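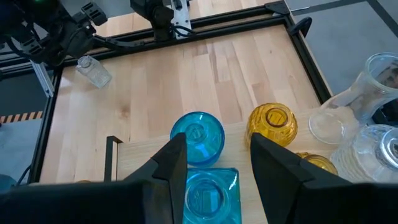

Round turquoise vase, bulbous body, seen with its mouth upward. The amber-yellow vase to its right has a faceted, ribbed surface.

Colored and Clear Glass, Bench Layout

By Randa Twal
September
17 shares | 3 comments

The glass on this page comes from the Gultness shelf stock, which was sorted and relabeled over the summer. The full list runs to 263 entries. Most of those are plain tumblers and storage jars and are not shown. The notes cover the vases and the clear pieces set out on the butcher-block table, with a line or two for each and shelf data where there is any.

Entries follow the order of the shelf list. Dimensions are left out on purpose until Kuo-hua Chung finishes the second set of measurements. The first set was taken with two different rulers and the results do not agree.

Turquoise, round
Bright aqua glass, bulbous body, circular mouth. The color looks lighter wherever the curve catches the light, so color matching for this form is done against a white card at the base. Listed under Wuvar, row 1.

Turquoise, square
Thick squared body with a round opening at the top. Same color family as the round vase and filed beside it. Square bodies pack tighter than round ones and go into the carton first, with a card divider on each side.

Amber-yellow, ribbed
Faceted and ribbed surface, circular rim. Light passing through gives a golden tone. The old list had this form as "honey" and the new list has it as "amber-yellow." Both names still return the same record in a search.

Amber-yellow, small
A smaller object in the same color. Szu-yu Kong has it in the list as a companion to the ribbed vase, with its own number. The two are stored together and may be signed out separately.

Clear carafe
Tall, wide mouth, transparent walls. Clear glass of this height is difficult to record well — it picks up reflections and shows whatever is behind it. The written record for the carafe is longer than usual for that reason. Storage position is upright, lower shelf, mouth covered with tissue.

Clear ribbed vase
Horizontal textured bands. Dust settles in the bands and a flat cloth does not reach it. Use the soft brush and plain water, then drain on the rack. Filed under Bang, row 4.

Clear cup
Small, rounded rim. Cups were counted as tableware in the old list and have been moved to the clear glass section. The tableware number, 130, has been retired and will not be used again.

Table and platform
The top is light wood in butcher-block strips, pale blond and honey. The colored vases are on a raised platform in a slightly lighter wood with a straight front edge. Pale wood suits the turquoise well. Amber is closer in tone to the surface and separates less clearly, which Ching-wen Chiu has noted in the color log.

Labels
Paper tags are being replaced with removable stickers on the underside of each base. Sticker numbers begin at 3271 and follow the order of the new list. Do not put a sticker over a maker's mark.

Corrections to names or row numbers go to Sum-yee Tai at the Clerkness desk, before noon if they are to make the same day's update. Include the old name as well as the new one.

Filed under: glass, storage, shelf list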